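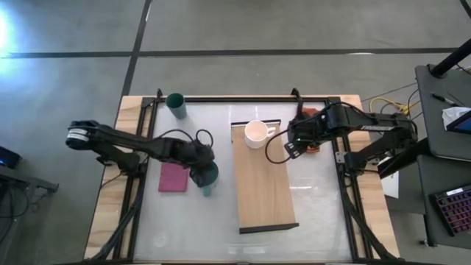
Two-arm cells: planning notes and gallery

We are adding 4 tabletop manipulation cells to the Tuvent floor this year. These pages go to the people who have to sign for them, so the notes keep to what affects cost, floor area and lead time. Prices are in the Girar quote and are not repeated.

The standard cell is two arms on one table with an extrusion frame around the work surface. The arms mount to the frame on opposite sides. Order the frame and the arms on the same purchase order; last year they were split and the frame profile had to be bought again.

Cups, a mug, a board and a pad make up most of a tabletop set. Budget consumables per cell, with spares for each item. Ceramic costs little to replace, but a chipped mug stops a session until someone finds another of the same size.

Cable runs: both arms route down to the same side of the table. Allow slack at the wrist for full rotation and put cable ties and sleeving on the order. Floor runs between table and operator desk need covers, quoted separately by Feltuner.

Floor marking: black tape, one roll per cell. Mark the keep-out area before the table goes in. 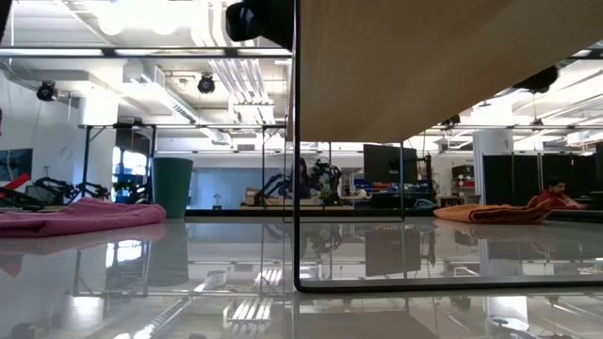
Mekdes Wako
Equipment planning, Tuvent
2022-03-09

Folded cloths in magenta-pink and orange on a glossy light-gray top, with a dark green tumbler. Glossy tops are easy to wipe down and mirror everything behind them, including windows and ceiling lights. Matte tops are a line option on the Girar quote and I have asked for them on 2 of the new cells so the two finishes can be compared under the same lighting.

Spacing is the larger issue. Arms, benches, storage and desks share the room, and people sit within sight of the tables. The draft layout from Abdel Hamid keeps a walkway of 13 tiles along the window side and moves shelving to the partition wall. Shelving is existing stock and carries no cost beyond the move.

Items still open:

Power. Each cell is on its own circuit in the draft. The electrician has not confirmed the panel has room.

Spare grippers. One pair per two cells is in the budget. I would raise this to one pair per cell if the contingency allows.

Contingency. Set at around 4000 for the whole order, to cover brackets, clamps, fasteners and freight. Monitors and keyboards come out of the office budget.

Lead time. Girar ships arms and controllers together. Tables are local and can be collected earlier, provided there is somewhere to put them.

Corrections to the equipment list should reach me before the end of March.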